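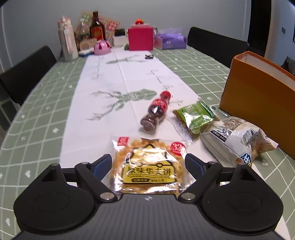 Why did our gripper keep closing when the trigger was let go? The return spring on the trigger had slipped off its post, so the handle stayed partly pulled and the jaws carried on squeezing.

It took me far too long to find that, by the way. I spent a whole evening blaming the logging software (sorry, Sultach!) when the fault was sitting inside the handle the entire time. The numbers on screen said the jaws were still being told to close, and I decided the numbers were wrong. They were fine. I'd been looking at my finger, which was well clear of the trigger, and I hadn't looked at the trigger.

So, the details, for everyone else running an Amo hand unit. We'd done 112 pickups when I first noticed it. I was on soft-wrapped food, and a packet stayed pinched after I'd let go. I gave the handle a shake, it opened, and I kept going - bad habit, I know. It happened again two pickups later, and that time the jaws nipped the side of my thumb while I was trying to free the wrapper. No blood and no bruise worth showing off, but I said a word I don't usually say in the Vistholm office.

The part that bothers me is the cut-off. The unit is supposed to give up after 60 seconds of steady closing, and ours never did. Each time I shook the handle, the trigger reading wobbled a little and the timer started over. If you shake yours when it sticks (and I'd bet a few of you do), you may be resetting the same timer.

What we've changed for now:

- Power goes off at the switch before anyone's fingers go near the jaws. Every time, even for a crumb.
- The trigger gets pressed and released by hand before each session, with the power off. It should snap right back.
- Grip limit is down to 2 on the Achari settings page until the new springs arrive. Heavier bottles slip at that level, so leave them out of your runs.
- A sticky release goes in the fault log the first time it happens, with the pickup number.

I've put our spring back on with a dab of thread glue at the post, and it's done 100 clean releases on the bench. I wouldn't call that a fix! The post is short and the spring can walk off it again, so please treat the glue as a stopgap.

New springs are on order, and there's a longer post coming with them. If your handle feels lazy on the way back, stop using it and drop me a note, and I'll put you on the list for a set.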